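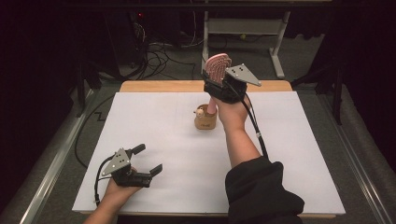 danuta_l
Keep the hairbrush in a cup, sure, but stand it handle down like that or the bristles go flat on one side. I ruined a good one that way.

momska26
Mine always goes in handle first! The cup is a short wooden one with a little beige guy sitting on the rim, and I love it, but the second anything long goes in I start worrying it'll tip. Does anyone weight theirs? I'm redoing my whole vanity table this March and trying to keep only stuff that makes me happy to look at.

Jasper V
Two big washers glued to the bottom, felt over them. Done.

hrvoje_s
Or just get a taller cup. I know the little figures are cute but they take up half the rim and you bump them every time you grab something. Mine lost an ear in a week.

momska26
No taller cup, sorry, I'm stubborn. The other one I'm trying to find a spot for is the mustard yellow pot that looks like a little sack with the top folded over, and there's a cream bear peeking out of it with his paws hanging over the front. 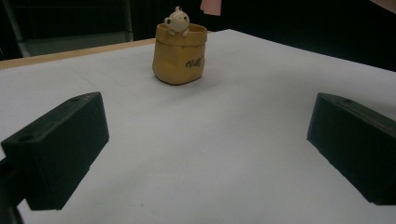

I had it on the windowsill with a small succulent in it, but then the bear looks like he's being eaten by a plant, so now I'm thinking hair ties and clips. Or cotton swabs?

danuta_l
Hair ties. Swabs get dusty in anything open.

hrvoje_s
Disagree, put the plant back. That's a planter if I ever saw one.

momska26
There's no hole in the bottom though, and I overwater everything.

Jasper V
Then keep the succulent in its plastic nursery pot and lift it out to water. Takes 2 minutes.

momska26
Ok, trying hair ties first (I own almost 345 of them, apparently) and the washers go on the wooden cup tonight. Felt color suggestions welcome!

danuta_l
Brown.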